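Writing in a Borrowed Room: Residencies, Week 2
Course handout, 04/10/2018

Reading for today: the opening chapter of The Lerkholm Notebook, plus the packet on translation grants. If you only read one, I can guess which.

A residency gives a writer time, a desk and a town full of strangers who want to know how the book is going. The book is usually going badly. We will look at two programs and ask what each expects in return for the key.

Lerkholm: three months, one public reading, a short text for the town library. The library has kept these texts since the program began, and they are a small genre of their own: fog, the harbor, fog.

Banby: six weeks, no duties at all. Writers report that this is worse.

Terms to know
Host: whoever pays the heating bill.
Working language: the one you apologize in.
Literal: a rough word-for-word version made for a second translator to work from. Often better than what replaces it — do not say so at the launch.
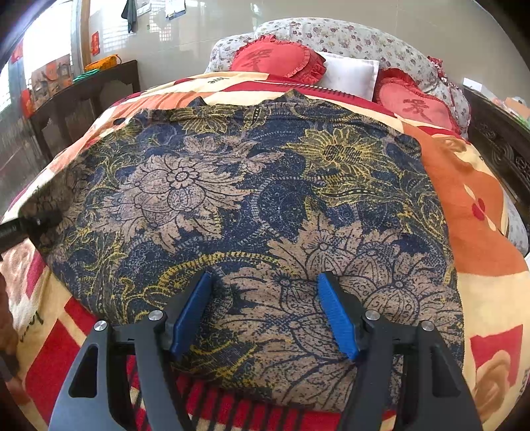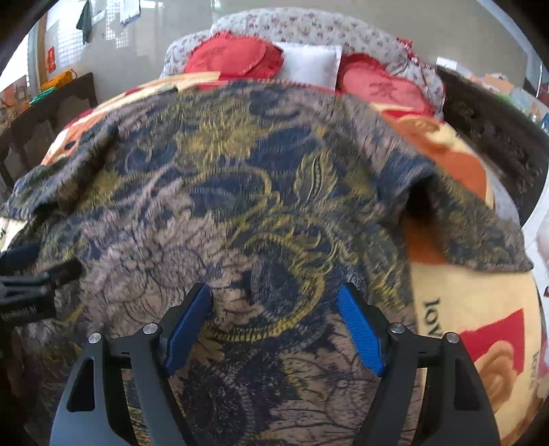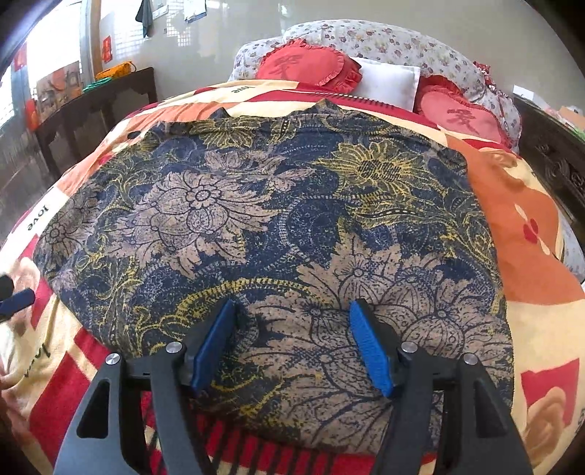

Patterned fabric, navy with mustard yellow.

Back to the Notebook. It runs to 128 pages, and the narrator does not leave the guest apartment until page 53. Note how much she gets out of the radiator. Compare the essay in your packet from the Ngata anthology, where the writer leaves at once, sees everything and has nothing to say about it until she is home again.

Questions of audience come next. Who is the Notebook for? The Zurnus edition adds footnotes explaining the local bus system to readers who will never take the bus. The original has none, and assumes you have already missed it.

For next time
Write one page set in a room that is not yours. No windows in the first paragraph, please; last year I got a great many windows. Bring two printed copies, one for me and one for the person on your left.

Drafts of the grant application are due in May. The budget section should add up.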